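Stikosbridge open day, quick notes

Got to the Goodwin building late, parking is a mess, use the lot behind the bakery. They'd already started the first tour so I tagged onto the end of it. Our guide was Grigore Sima, 40 years in ceramics and talks fast.

The plant does tableware, mostly plain stuff for cafes and hospitals. 4,000 pieces on a good day. Started in the clay room (wear old shoes) then the pressing line, then glazing. Glazing was the best part by far. Women at the dipping tanks flick the wrist and the plate comes out coated, no drips. I tried one. Drips everywhere.

Kilns are at the far end. You feel them before you get there. Gas, long tunnel, carts go in one side raw and come out the other fired. Couldn't hear a word Grigore said in there so no notes, sorry.

Then the test area. Every new glaze has to survive kitchen use before Wavwood, their main buyer, will take it. Dishwasher cycles, knife scratches, reheating. A mug design for Medbridge got dropped in September becuase the handle got too hot to hold.
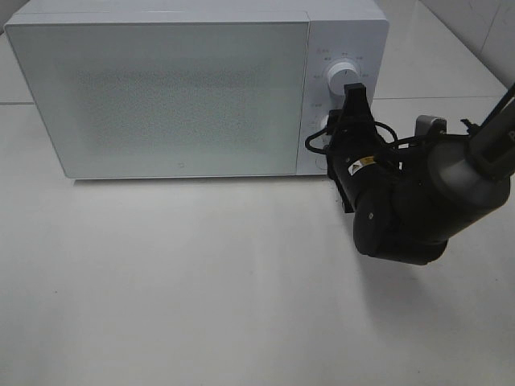

White countertop microwave, Stikosbridge.

Seconds shop on the way out. Go early, the big bowls were nearly gone. 10 dollars a box, you fill it yourself, cash only. I got side plates and a butter dish with a wonky lid. Newspaper for wrapping is by the door but there wasnt much left.

Coffee was free, cake was not. Kids got a lump of clay each and a corner to make a mess in.

Tours run every half hour, last one at three. Skip the video in the lobby. Sign up for the glaze workshop at the front desk if you want in, list was filling up when I left.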